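**Thu 9 January**

Day three with the Hukonell trial and I am still grinning. Meant to go to bed an hour ago. Instead I am sitting up with cold tea and the manual, all 134 pages of it, reading the chapter on grasp settings like a novel.

What arrived from Cerkeo is the full simulator package: two arms, a furnished room, a library of 592 household things to scatter about, and a month's licence to see if we like it. It costs 1,495 after that. Szymon whistled when he saw the price, but he also stayed until half seven tonight trying to get the bowl picked up, so I think he's coming round.

I had the long table laid out by ten this morning. Bowl, pencil, the round trivet down at the far end, plus the lamp with the green shade that Leokadia insists on because she wants shadows to deal with. She's right, annoyingly. Moving the lamp took me four clicks! In the old Dandari package we used in November I'd have been editing a text file and restarting the whole thing, then finding I'd put the lamp through the floor. 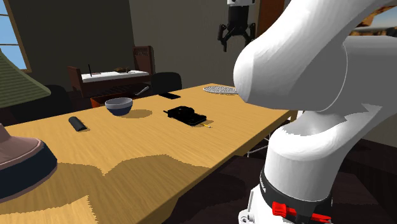 After lunch we went through the scripting side, and that was the best bit of the day. You write what you want in short plain lines, and if you get one wrong it tells you which line and why, in words a person might use. I had my first little routine written before Aniela had finished her sandwich (reach, open, lower, close, lift). She then broke it in about a minute by turning the pencil sideways, bless her, and we spent a very happy hour working out how to make the wrist turn with it.

Things I'm less keen on, so I don't forget them when Jarosław asks:

- shadows go jagged at the edges on the medium setting, and the high setting makes my poor laptop howl
- no undo after you drag an object, which caught me out twice
- the help search finds nothing unless you spell the word exactly as they do

I wrote to Cerkeo about the undo and had a reply from a Patricio Valcárcel before I'd put the kettle on. It's on their list, he says, no date. He also sent a way of saving the layout to a spare slot, and I've used it all afternoon.

Left a batch of 400 runs going on the office machine with the trivet as the target. No idea what I'll find. I've asked for the failures to be kept separately so I can look at those first.

Tomorrow: check the batch, ring Jasińska about whether the licence covers Leokadia's home computer, and try the pencil again from the other side. Take the good headphones. Bed now, properly this time.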